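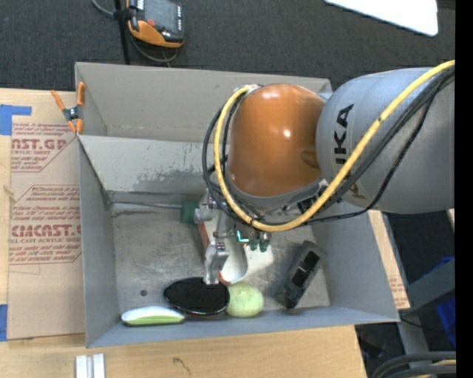 Mixed-Bin Picking as a Rental: Questions for Anholm's Lead Integrator

August 19, 2021

Anholm supplies a bin-picking package to small warehouses and repair shops that handle assorted goods. The package consists of a gripper, a control computer and the picking software, fitted to an industrial arm the customer already has or leases separately. We spoke with the company's lead integrator at the Nellville workshop, where the development cell is built on a KUKA arm working over a large gray bin. The integrator asked to be quoted by role only.

The first subject was the choice of test objects. Many suppliers demonstrate on cartons or identical machined parts. Anholm prefers a mixture with little in common.

"Identical parts are a solved sale," the integrator said. "Our customers have returns. A return can be anything that fits in a tote. So we test with round things, flat things, glossy things and long things, and we put them up against the wall of the bin, where they end up anyway."

Objects at the wall are the harder case. A finger needs clearance on the far side of the object, and near a wall there may be none. According to the integrator, the software scores each candidate grasp for clearance first and for grip quality second. If no grasp clears the wall, the arm makes a short sweeping move to bring the object inward, then plans again.

"The sweep costs time. On a bad layout you can spend more on sweeps than on picks. We publish the cycle time with sweeps included – if a competitor quotes you a number, ask whether theirs does."

Anholm's own figure is 7 seconds per pick, measured over a run of 600 picks with the bin refilled by hand. The integrator described this as adequate for returns processing and too slow for order fulfillment, and said that the company turns down inquiries of the second kind.

Glossy black surfaces came up next. Depth sensors tend to lose them, and the result is a hole in the data where the object should be. Anholm fills these gaps by comparing the outline in the color picture with the depth at the outline's edge.

"It works on objects that are mostly flat. On a curved black object the guess is poor, and the finger arrives early or late. We limit the closing force and the downward speed for anything the software has had to guess at."

The bin itself is not part of the package. The customer may use any rigid, open-topped container within the arm's reach, provided that the walls do not shift during work. In Nellville a spring clamp grips one upper corner of it. Asked whether clamps were acceptable in a production cell, the integrator said no.

"For a permanent installation we specify a bolted locating frame. A clamp is fine while you are moving the bin every day to try a new position. The calibration assumes the bin is where it was. If somebody bumps it, you recalibrate, and that takes six minutes."

Cable routing is a frequent complaint from customers. The lines to the gripper run outside the arm and have to loop around the wrist with enough slack for full rotation. Too much slack and a loop catches the bin wall; too little and the connector takes the load. Anholm supplies a routing diagram for each supported arm and restricts the last joint in software.

"We have looked at internal routing. It depends on the arm, and many used arms don't offer it. Most of our customers buy used. So the lines stay outside, and we treat them as a wear part. Inspect them weekly."

The rental terms are simple. The minimum period is seven months, and the fee covers the gripper, the computer, software updates and one replacement set of finger tips. The arm, safety fencing and risk assessment are the customer's responsibility. Two sites are now under contract: a parts depot in Warnitz and Wanyama, a reseller of household returns. The Warnitz depot runs a single shift with an operator nearby. Wanyama runs unattended overnight, with rejected items diverted to a second bin for manual sorting in the morning.

Failed picks are logged with a picture and the planned grasp. Customers can keep the logs on site or send them to Anholm, which uses them to adjust the grasp scoring. Sending them does not change the fee.

The next software release is planned for December. It will add a setting for fragile objects and a shorter calibration routine. Suction is not planned. "We get asked for it," the integrator said. "A combined tool is wider, and a wider tool does worse in the corners. Customers with mostly flat packaging should buy a suction system from somebody else."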